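La lettre de Zultine, rubrique Papier et courrier
Écrire encore des lettres à la main : nos nouvelles du printemps
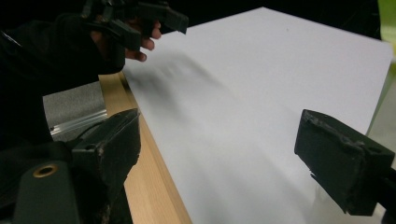 Où en est notre échange de lettres

Chers abonnés, chères abonnées,

Depuis le mois de décembre, notre petit réseau de correspondance a bien grandi. Nous sommes maintenant 386 personnes inscrites, dans des villes et des villages que je dois parfois chercher sur la carte. Au total, 2 750 lettres ont été déclarées par les participants depuis l'ouverture du réseau. Je rappelle que cette déclaration est libre, donc le vrai chiffre est certainement plus grand.

Le français n'est pas ma langue maternelle et j'ai appris à l'écrire surtout par les lettres. Quand on parle, on peut aider la phrase avec les mains. Sur le papier il faut choisir le mot, et quelquefois je laisse une lettre ouverte deux jours sur mon bureau avant de trouver le bon. Plusieurs d'entre vous m'ont écrit qu'ils font la même chose dans leur propre langue, et cela m'a fait plaisir.

Quel papier choisir ?

C'est la question que je reçois le plus souvent. Pour une lettre ordinaire, un papier de 90 grammes convient très bien. Il supporte l'encre du stylo plume et il se plie sans faire de bosse dans l'enveloppe. Le papier de 80 grammes, celui des imprimantes, laisse passer l'encre de l'autre côté si la plume est large. On peut alors écrire seulement sur le recto, mais la lettre devient vite épaisse.

Pour les grands formats, je conseille de couper les feuilles vous-même. Une grande feuille blanche coûte moins cher qu'un bloc de correspondance, et vous pouvez décider de la taille. Il faut une règle en métal et un cutter avec une lame neuve. Pliez d'abord une feuille d'essai pour vérifier qu'elle entre dans l'enveloppe (j'ai une boîte pleine de feuilles trop larges de trois millimètres, elles me servent de brouillon).

Nous avons essayé cet hiver le papier Kustby, qui est vendu en paquet de 149 feuilles. Le nombre est étrange mais le papier est agréable, un peu rugueux sous la plume. L'encre bleue y sèche lentement, il faut donc un buvard pour les gauchers. Le papier Molto est plus lisse et il plaira à ceux qui écrivent au stylo à bille. Avec une plume fine, je trouve qu'il glisse trop.

Les guide-lignes

Beaucoup de débutants n'osent pas le papier blanc parce que leurs lignes descendent vers la droite. Placez sous votre feuille une page avec des traits noirs bien épais, espacés de 9 millimètres. On les voit par transparence et on les retire à la fin. Si le papier est trop opaque, tracez des lignes très légères au crayon et gommez le lendemain, pas le même soir. J'ai gâché de cette manière une lettre de quatre pages.

L'atelier Politis

La papeterie Politis nous prête de nouveau sa salle du premier étage pour un atelier d'écriture. On y apprendra à plier une lettre pour qu'elle devienne sa propre enveloppe, comme on le faisait avant que les enveloppes soient fabriquées en usine. Le matériel est fourni, apportez seulement votre stylo préféré et une adresse à laquelle vous voulez écrire. L'escalier est assez raide et il n'y a pas d'ascenseur. Les personnes qui ne peuvent pas monter sont priées de nous prévenir, on installera une table en bas.

Pour s'inscrire, il suffit de répondre à cette lettre d'information ou d'envoyer une carte postale à notre adresse habituelle. Les cartes postales sont lues en premier.

Changements d'adresse

Plusieurs lettres nous sont revenues cet hiver avec la mention « inconnu à l'adresse ». Si vous avez déménagé, merci de nous le dire avant le prochain tirage des correspondants. Merci aussi d'écrire le code postal en chiffres bien séparés, car les 1 et les 7 se ressemblent beaucoup selon les pays.

Lettre envoyée aux abonnés le 15 mars 2013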